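**Gripper drops the roller partway through a run**

Karine Gosselin

Our arm holds a paint-type roller by its handle, pointing straight down into a steel tray. Since November it has started letting go mid-stroke with no fault on the screen. It dropped it 3 times in 58 runs. Air isn't involved, it's an electric two-finger gripper.
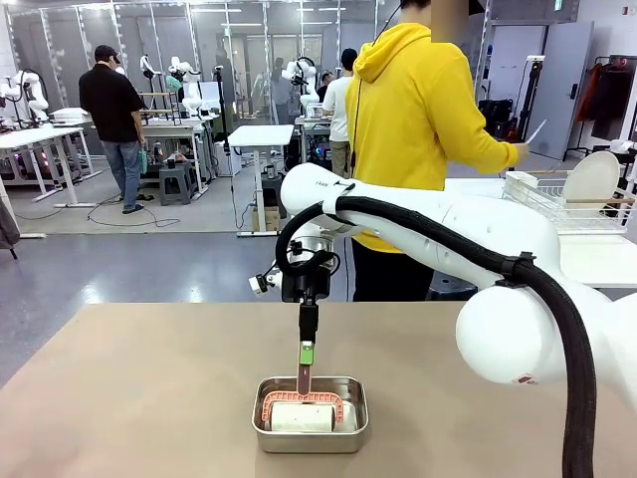
I've re-taught the grip height and it made no difference. Where would you look next?

**Pumphrey**

Check the cable along the arm. Ours had a broken wire inside the sheath near the wrist — it only opened up at certain bends. Jog the wrist slowly with the gripper closed and watch the signal. Keep your hands clear.

**Varnel**

turn the force up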